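Subject: Re: [tabletop] Covering for the long table, and the plates
Date: 27 Feb 2026

> The old oilcloth is finally in the bin. Before I order more of the
> same, has anyone found a covering for a long table that doesn't
> glare, doesn't slide, and doesn't cost more than the table? Also
> we're down to a stack of mismatched plates and I'm tempted to
> replace the lot with white. Talk me out of it or don't.

I'll try to talk you out of it, and I'll take the covering first, as I have spent more of my life on that than I'd like to admit.

We went through the same thing last June. I ordered a roll of the Jutel in gray, which arrived as a kind of wet-elephant color and curled at both ends for as long as we owned it. The Stindale was better but shiny, and under our lights you could have shaved in it. What we've settled on is brown. Plain, matte, dull brown. It cost 50 dollars for the length we needed, against 102 for the Stindale, and visitors have never once remarked on it, so I count it a success.

Two warnings. First, the color moves around on you. Depending on the light it goes from chocolate to something close to mauve, so don't bother matching it to the curtains. Second, anything small and pale shows up on it like a lighthouse. A white square the size of a stamp, one fleck of dust, and you feel you've let the place go.

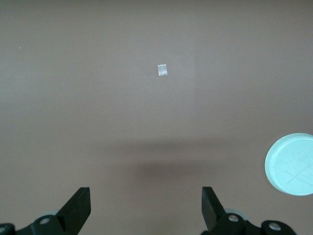 PLATES

Don't buy white. I say this as someone who bought white, from Furungate, in a box that weighed as much as a calf. They looked fine for a month and then they looked like a cafeteria. The set was 178 dollars and I believe it is now propping up something in the garage.

Keep the mismatched ones and thin them out by color. Pick the shades you can stand next to each other on whatever covering you end up with, and send the rest to the rummage sale where they came from. Ours are bright yellow and a pale sage green at the moment. I was against the yellow. It looked like a traffic sign in the shop, and I said so at some length. On brown it's the best thing we own, and I have had to hear about that since. The green is quieter and has a nice gloss along the rim when you tip it.

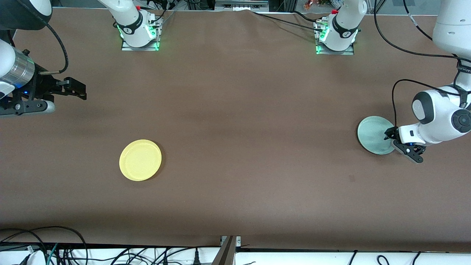 If you do insist on a full set, Zwahlen used to sell open stock, meaning you could get 2 of a thing without committing to a dozen. I haven't checked whether they still do. Their blues run colder than the catalog suggests.

On the sliding question: a thin felt pad underneath, cut a little short of the edge all the way around. Ours still gets wrinkles along the far side — I've tried pulling it tight, I've tried ironing, I've tried ignoring it, and the last one took the least time. Smudges in the middle I go at with a damp cloth and then stop looking.

Let me know the length of your table. I have most of a roll left and would much sooner mail it to you than keep tripping over it. You can have the gray too, if you know anyone who likes that sort of thing.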